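Bosus Tool Software Guide
Section 4. Preparing Camera Streams for Pose Tracking and Labeling

Applies to: Bosus recorder and the Plivside review tool
Issued by: Clistier Documentation Office
Approved by: Wiremu Fairweather
Revised December 25, 2021

4.1 Purpose

This section describes how to set up the pose tracker, record a short check sequence and review the result before a full session is started. The procedure applies to hand-held grippers only. For arm-mounted grippers, refer to Section 7.

4.2 Before You Begin

The operator must have write access to the session folder. The calibration file supplied with each gripper must be loaded on the host computer. Files from one gripper must not be used with another, even where both are the same model.

Note: The recorder does not compare the serial number in the calibration file with the connected device. The operator is responsible for this check.

4.3 Starting the Tracker

1. Start the recorder and select New Session.
2. Enter the session name. Spaces are not permitted.
3. Select the lens profile marked Wide. The standard profile does not correct the outer part of the picture and will produce errors in the estimated path.
4. Open the Tracking tab and set Minimum Features to 700.
5. Set Gripper Count to 2 if both hands are to be recorded. Each stream is given its own track and its own clock offset.
6. Select Initialize and move the gripper slowly from side to side until the status field reads Ready.

Caution: Do not begin a task while the status field reads Searching. Frames saved in this state carry no pose and cannot be repaired later.

4.4 Masking Moving Areas

The tracker assumes that most of the view is fixed. People walking through the room, and the gripper body itself, break this assumption and should be masked.

1. Open Masks and load the body mask for the gripper in use.
2. Turn on Person Mask. Processing time will increase.
3. Leave the area between the fingers unmasked. The Bratu grasp detector reads this area to mark the start and end of each hold.

Note: Soft items such as bags and tissue change shape when held. For these items, set the grasp detector to Deformable. The Rigid setting may report a release each time the outline changes.

4.5 Recording the Check Sequence

1. Place one item within reach, on a surface that shows clear texture or edges.
2. Select Record Check.
3. Approach the item, close the fingers on it, lift it, and return it to the surface.
4. Select Stop. The sequence is saved under the session name with the suffix "check".

4.6 Reviewing in Plivside

1. Open the check sequence. The frame counter appears at the lower left of the window. In the reference sequence supplied with the software, the final frame is 3,317.
2. Step through the sequence and confirm that the path has no sudden jumps.
3. Confirm that every grasp label begins at the first frame in which the fingers hold the item.
4. Where a label is early or late, drag its edge to the correct frame and select Save Labels.
5. If the path contains a jump, discard the sequence and repeat Section 4.3 from step 6.

Labels that have been saved may be changed until the session is locked. Locking requires a supervisor account. 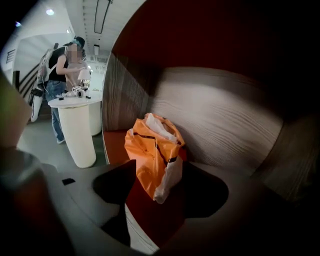
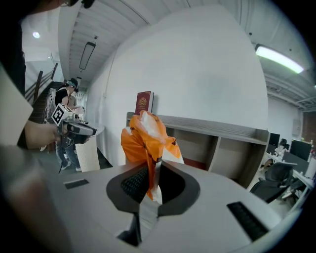
Figure 4-1. Gripper camera views with an orange plastic bag as the item. First view: bag resting on a red seat cushion. Second view: bag pinched by the fingers.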